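Garra paralela Prultlow P2: a ferramenta de mão que usamos para ensinar tarefas domésticas

Vou começar pela pergunta que mais me chega por email, quase sempre de gente que viu um vídeo na internet e já anda a fazer contas: "então isto já me arruma a cozinha?" Não, ainda não arruma. Arruma pedaços da cozinha, com paciência, com luz boa e com alguém por perto. Se procura um robô que lave, seque e guarde a loiça enquanto vai ao cinema, feche esta página sem remorsos (e avise-me se encontrar, que também quero um!).

A P2 é outra coisa. É uma garra de dois dedos para segurar na mão, com a mesma geometria de fecho da garra que depois vai montada no braço. Vende-se aos pares, esquerda e direita, e custa 600 euros o conjunto. A pessoa faz a tarefa com as garras, grava, e o braço aprende a partir daí. Eu uso a minha quase todos os dias desde julho e já lhe conheço as manhas todas.

O que ela faz bem

Objetos com algum corpo: canecas, esponjas, caixas de massa, meias enroladas, rolos de fita. O fecho é suave, os dedos mantêm-se paralelos até ao fim do curso e o gatilho não cansa a mão tão depressa como o do modelo antigo. O Kasun Fakir, que faz as demonstrações na nossa oficina de Irnwood, passou uma manhã inteira a tirar e a pôr copos numa prateleira e só parou para almoçar. Eu aguento menos, confesso, mas também tenho o pulso pior.

Na oficina também se dá bem. Um cliente de Burkow usa dois conjuntos para separar peças pequenas em tabuleiros, e o que me conta bate certo com o que vejo cá: peça rígida, sempre igual, pousada sempre no mesmo sítio, o braço aprende depressa. Mude-se o tabuleiro de lugar e lá começa a conversa outra vez.

O que ainda custa

Tudo o que é mole, fino ou escorregadio. Dobrar um pano de cozinha sai razoável em 2 de cada 3 tentativas, e o meu "razoável" é generoso. Sacos de plástico, esqueçam. Talheres amontoados numa gaveta são um suplício, porque as peças encostam umas às outras e a garra traz duas quando se queria uma. Com as mãos, isto resolve-se sem pensar: um dedo empurra, outro segura, a unha levanta a ponta. Com dois dedos direitos é preciso inventar outro caminho, e é esse caminho que o braço copia.

Por isso insisto tanto nas duas garras em vez de uma. Uma separa, a outra pega. Ou uma segura o copo e a outra enfia lá dentro o que for preciso. Quem vem de uma garra só costuma estranhar na primeira hora e depois já não quer voltar atrás - eu pelo menos não quis.

O meu teste preferido são os pauzinhos. São finos, compridos, têm uma ponta mais grossa do que a outra e juntam-se todos lado a lado, que é onde a coisa complica. Faço-o em cima de um pano com padrão, que numa mesa branca e lisa tudo parece fácil, e em casa de ninguém há mesas assim.

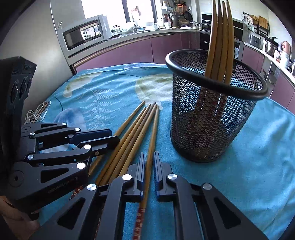 Pauzinhos de madeira e copo de rede preta, com as duas garras sobre o pano azul-turquesa.

Se me perguntarem se um braço sozinho já faz isto numa cozinha que nunca viu, respondo que eu não apostava o jantar. Na cozinha onde aprendeu, com o mesmo copo e uma toalha parecida, é outra história, e é aí que se notam os progressos. Comparado com o que eu conseguia com a Maruyama (a garra que tínhamos antes, boa máquina mas pesada), a diferença está sobretudo na quantidade de repetições que se aguenta fazer antes de a mão pedir descanso. Mais repetições, melhor exemplo para o braço. Não tem grande mistério.

O que vem na caixa

Duas garras montadas, esquerda e direita
8 tiras de reserva para as faces internas dos dedos
Chave para os parafusos das articulações
Cabo de carregamento
Folha de calibração impressa

Notas de uso

As tiras gastam-se. Quando os objetos lisos começarem a rodar entre os dedos, troque as duas faces ao mesmo tempo, mesmo que uma ainda pareça boa. Limpe com pano húmido e nada de álcool. Os parafusos das articulações levam um aperto ligeiro de vez em quando, e se apertar de mais vai senti-lo logo no gatilho.

Canhotos: o conjunto serve tal como vem. Os suportes para braço vendem-se à parte e convém dizer-nos o modelo antes de encomendar. Para marcar uma demonstração em Irnwood, use o formulário de contacto e diga que tarefa quer experimentar. Pode trazer os seus próprios objetos, e quanto mais chatos, melhor!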